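Keeping Household Paperwork in Usable Order

Kitchen and Workshop Tips – Records and Contracts

Most household disputes over money are settled on paper. A homeowner who can produce the signed estimate, the change order and the proof of payment is in a far better position than one who remembers the conversation well. The following points apply to ordinary contracts for kitchens, workshops, appliances and repairs. Deadlines and dollar limits differ by state, so check the local rule before relying on one.

Before the work starts

Get the price in writing, with labor and materials on separate lines. A single figure of 4,000 dollars for "countertop and fitting" is hard to argue over later if only the fitting is defective.

Read the section on changes. If the contract requires changes to be in writing, a verbal agreement at the kitchen counter may not hold. Keep a pad of blank change slips in a drawer. Each slip needs the date, the change, the difference in price and both signatures.

Check that the business name on the estimate matches the name on the license and on the invoice. Payment should go to that same name.

Storing the file

Use one folder per job, not one per year. File in this order, newest on top:

Contract and attachments
Change slips
Invoices and receipts
Letters and printed email
Warranty papers

Thermal receipts fade. Copy them the week they arrive and staple the original behind the copy. Scan at 300 dots per inch – lower settings lose the small print on the back of an estimate. Name the scans by date first, then by firm, so that they sort correctly.

Store the folder away from the stove and out of the garage. Damp paper sticks together and ink transfers between sheets. 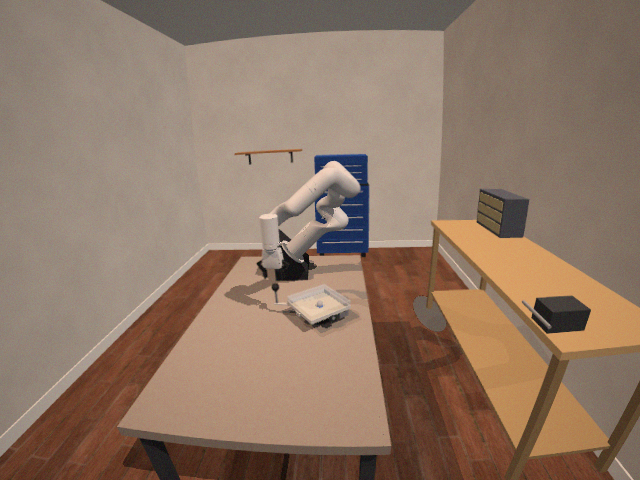
Warranty papers need one further step. Write the expiration month on the front of the folder in pencil, and enter it on the household calendar two months early. A warranty ending in July goes on the calendar in May. This leaves time to send written notice and receive an answer.

When something goes wrong

Stop repairs until the defect has been recorded, unless there is a safety risk. Then send a short letter stating the defect, the contract date and the remedy requested. Leave out opinions about workmanship. Keep a copy and the mailing receipt.

Do not write "paid in full" on a check, or cash one so marked, without finding out what effect it has in your state. For a disputed balance such as 1,626 dollars, an hour of legal advice may be worth the cost.

Page maintained by Hanneke Verschueren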